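Clearing the Table: What a Robot Arm Changes for the People on Shift
Workplace Automation project report, submitted in March

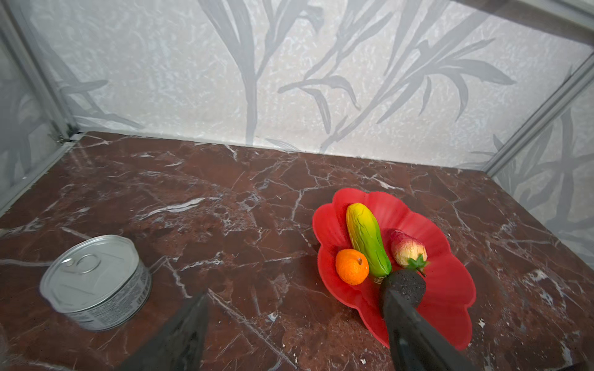
Figure 1. The practice station, with the red plate, toy produce and a tin can on the marble top.

I picked Kalik for my project mostly because it's a short bus ride from campus (and because they said yes!). Kalik runs the lunch service for the Celtier office building, and since last fall they've been trying out a robot arm from Stalteretti for plating and clearing. I got to hang around every Thursday, ask way too many questions and help out at the practice station.

The station is a marble top with leaf-print panels behind it, and the gripper works on toy food there before it goes anywhere near a real lunch. I thought toys would be easy. Nope! A small round mandarin and a long bumpy cucumber need totally different grips, and the plate has a wavy rim, so where the fingers come down matters a lot. The marble is busy too, all those thin white veins, and the crew told me they chose it on purpose since the dining room tables look the same.

I logged 107 tries over my visits. In 31 of them a person had to step in, usually to nudge the plate or start the move over. That number surprised me more than it surprised the crew, who said the first month was a lot worse.

What I really wanted to know was how the job feels now. There are three people on the lunch crew, same as before the arm came. Two of them like having less bending and carrying, and one told me her wrists hurt less by the end of the week. The third misses the old way. He used to chat with customers while he cleared, and now he spends 40 minutes of his shift watching a screen. He also said he got one short training session from Polishchuk, the company that set up the software, and learned the rest by pressing buttons (his words, not mine).

The work didn't go away, it moved. Somebody still sets out the plates, wipes down the gripper pads and decides when to hit stop. None of that was in the job description when I visited, and the pay was the same too. I'd put that at the top of my list for Kalik, along with a second training day and swapping the screen shift around so one person isn't stuck with it all week.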